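Prisell bench conveyor, four months in

Posted 28/09/2026 by Marloes Dekker

I pack and ship tea from a two-room unit, mostly small boxes, and in May I bought the short Prisell conveyor to move them from the sealing end of the bench to the label end. It cost $900 with the foot switch. The Relosance I looked at first was cheaper but only came in one fixed speed, and my boxes tip over if they start too fast.

Setup took an afternoon. The instructions are one folded sheet and the drawings are too small. The side rails need to be level before you tension the belt, and the sheet mentions this after the tension step. I did it twice.

Once running, it is quiet enough to talk over. Speed goes from a crawl to faster than I will ever need, on a plain dial with no numbers. I put a pencil mark where I like it. The PVC belt wipes clean with a damp cloth, but packing tape sticks to it and leaves a gum that needs rubbing alcohol.

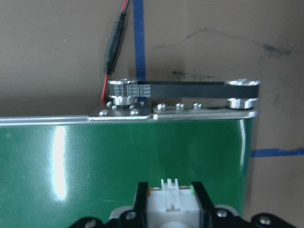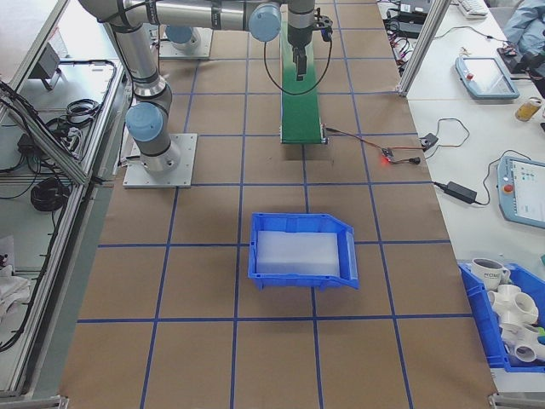
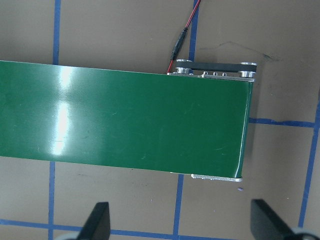
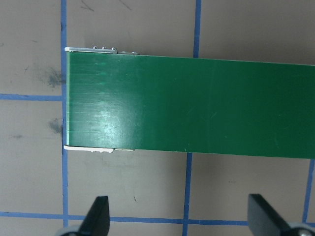 The blue bin is in the second picture. The other three are close views of the green, with the glare.

Tracking is the weak spot. The belt creeps toward the motor side over a week or so and has to be brought back with a quarter turn on the end screw. Siham Twal, who sells candles two doors down, has the longer model and gets the same thing. Prisell support answered my email in two days and told me to keep doing the quarter turn.

I have put 3450 boxes over it so far. No tears and no motor trouble. The foot switch did stop working in July and they mailed a new one free, though I paid to send the old one back.

If you ship fewer than 1000 boxes a year, a roller track would do and you can skip the plug. For my volume it has saved a lot of walking - my knees are better for it on Fridays. I would buy it again, but I'd ask for the second switch up front.

Four stars. One off for the tracking and that instruction sheet.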